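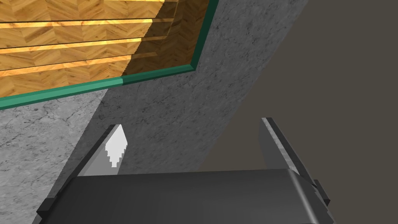
Set Up a Bedroom Door Test for a Two-Arm Robot

Search Pranudier Notes Go

Written by Ju-won Cheon. Test setup by Eusebio Campos.

People ask us whether a robot can tidy a bedroom yet. Before it can carry the laundry out, it has to get through the door, so that is the chore we test first. This page covers a door test in simulation, using the Menden two-arm model in the Irncombe bedroom. You need Pranudier already installed and a machine that can run it without dropping frames.

1. Load the room

Open the Irncombe bedroom and leave the furniture in. It is tempting to delete the bed, the desk and the chair to make more floor space, but a real bedroom has them and the base has to steer past them. Check that the door hinge moves freely by dragging the door open by hand, then close it and save. If the door swings back by itself, lower the spring value.

2. Place the robot

Start with the robot facing the door, both arms forward, grippers open. Leave enough room for the door to swing toward the base. Most of our early failures came from parking too close: the arm had a good hold on the lever and the door then hit the torso.

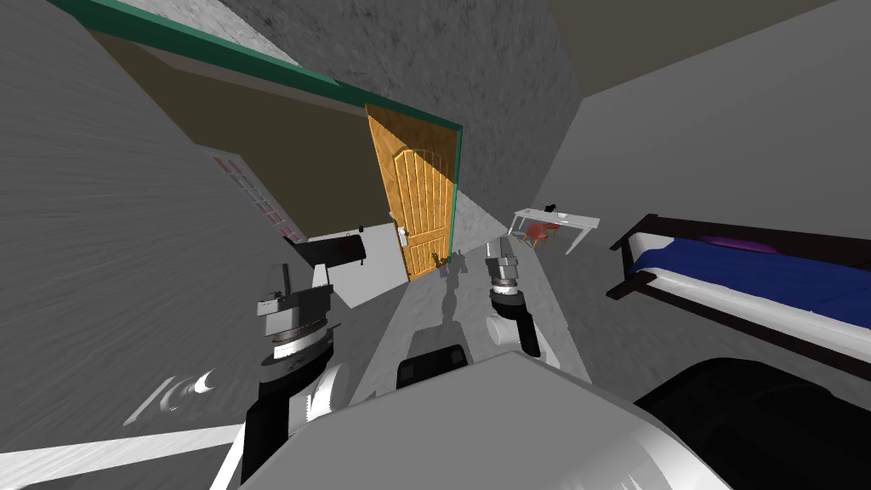 Save this start pose under its own name. You will want to shift it a little from run to run, a hand's width to either side and a few degrees of turn, and it helps to have one fixed pose to go back to. A policy that only works from one spot on the floor isn't ready for a house.

3. Check the wrist views

Turn on the head view and both wrist views. Move each arm by hand and look at what its wrist view gives you. Both fingers should stay visible when the gripper is open. Close to a wall or a tabletop, the view can fill up with plain gray and a bit of trim, and a policy that leans on it gets very little to go on. Keep the head view in the inputs.

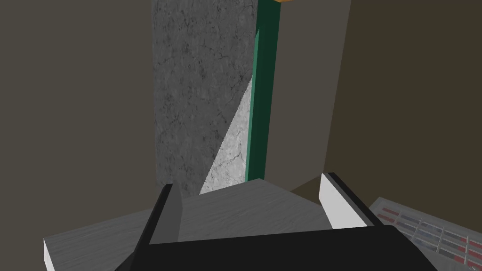
4. Record the grasp and pull

Drive the arm to the lever, close the fingers, turn the lever and back the base away. Do the base and the arm together if you can. Pulling with the arm alone runs out of reach before the gap is wide enough to drive through. We recorded 300 demonstrations, and the Miranda script threw out any in which the fingers slipped off.

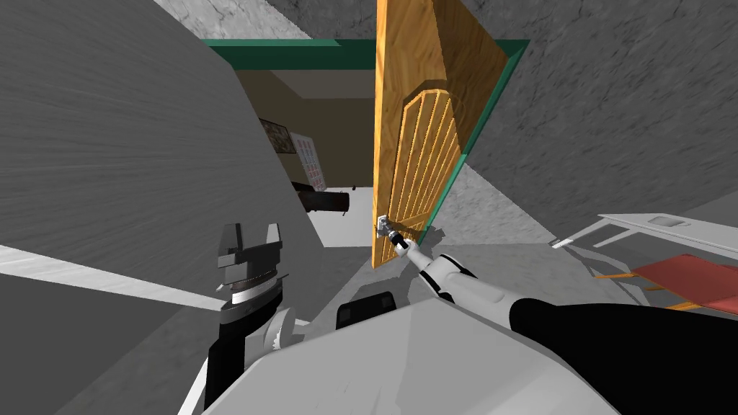
Keep hold of the lever until the gap is wider than the robot — Eusebio lets go early and catches the door edge with the other hand, which is faster but harder to teach. Pick one method and stick with it through the whole set.

5. Score the runs

Run 400 trials with shifted start poses. Count a trial as passed only if the base ends up on the far side with no contact against the frame. Our last set passed 217. Most of the misses were at the lever, and a few were a wheel base that turned too soon.

So for doors, our answer is "sometimes." A person with a basket of sheets would not wait for it. We plan to repeat the test in September with a round knob, and we expect the score to drop.

Related

Choosing a friction value for door levers
Why the drawer test needs 2 start poses
Making a bed in simulation: where we are
Miranda script: filtering bad demonstrations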